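Saturday, bench 3, glaze room

Kiln log first. Binley glaze firing came down fine, opened at 9:40. Top two shelves good. Bottom shelf crawled again, same corner as last time, all on the tall bottles. So not the glaze bucket, I think. Either dust on the bisque or I'm putting it on too thick near the foot. Saodah says she wipes everything with a damp sponge and leaves it overnight, I have been wiping and dipping in the same hour. Try hers.

Cone packs: middle and top both where they should be. Bottom pack a bit behind, tip only half over. Peak on the readout was 2,136 F. Not worth chasing the controller untill we've swapped the lower thermocouple, which Tadeusz has had in his drawer since April.

Test tiles from the Gronmont gray, 20 made, all read:
- thin coat over white slip: too blue, shiny, no
- two coats, no slip: best so far, speckle shows, edges break brown
- three coats: ran onto the shelf. Grind that spot before anybody loads it
- with the extra rutile: muddy. Dropped

Go ahead with two coats no slip. Gilang Hutapea wants it a touch drier looking. Could cut the frit by 2 percent and add it back as clay, small batch, 200 g, nothing bigger until we see it.

Note to self, there are two Gilangs on the order sheet now. Hartono = the cafe plates. Hutapea = the tile job. I mixed up their samples on the rack and had to check every back stamp. Write last names!! 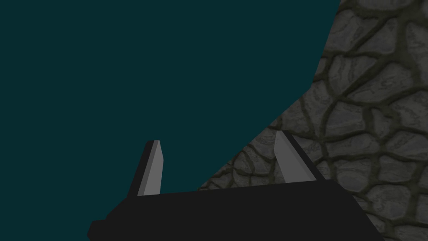
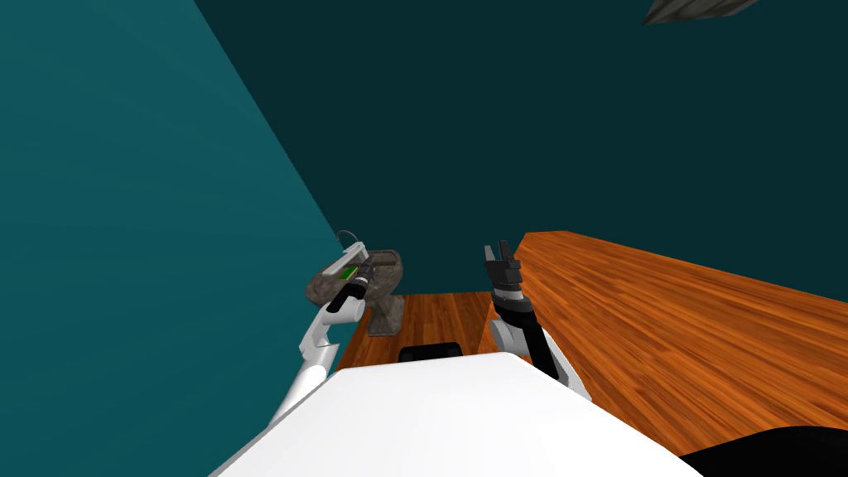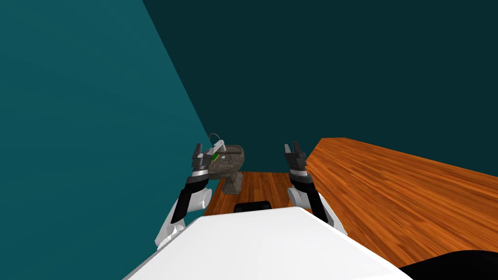 Clay. New Kaltus stoneware is wetter than the old lot, sticks to the slab roller canvas. Left four bags open under a loose sheet, will check Monday. Shrinkage bars cut and marked, 10 cm lines, drying on the plaster. Don't move them to the warm shelf, Poppy did that with the last set and they curled so badly we couldn't measure anything.

Pangaribuan order: handles cracking at the top join. Looked at three of them under the lamp. Crack starts on the inside of the curve each time, so it's drying from there first. Poppy suggests wax on the handle and the whole mug upside down under plastic. Did half the board her way and half the old way, hers have the pink dot on the foot. Compare after bisque.

Slip sieve is torn, small rip by the rim. Taped it for today. Needs a new mesh, 80 is what we had, ask Tadeusz if he wants to go to 100 for the casting slip. I'd rather stay at 80 for everything else, the 100 takes forever.

Shelf wash is nearly out. Mixed the last of the alumina, enough for one more load maybe. Painted the two bad shelves, one coat, second one after lunch if they're dry.

Bisque load going in tonight. Slow start, lid propped to 200 F then close. Bottles on the bottom this time, plates up top. Pugmill still leaking at the nozzle seal, bucket under it, please emtpy the bucket.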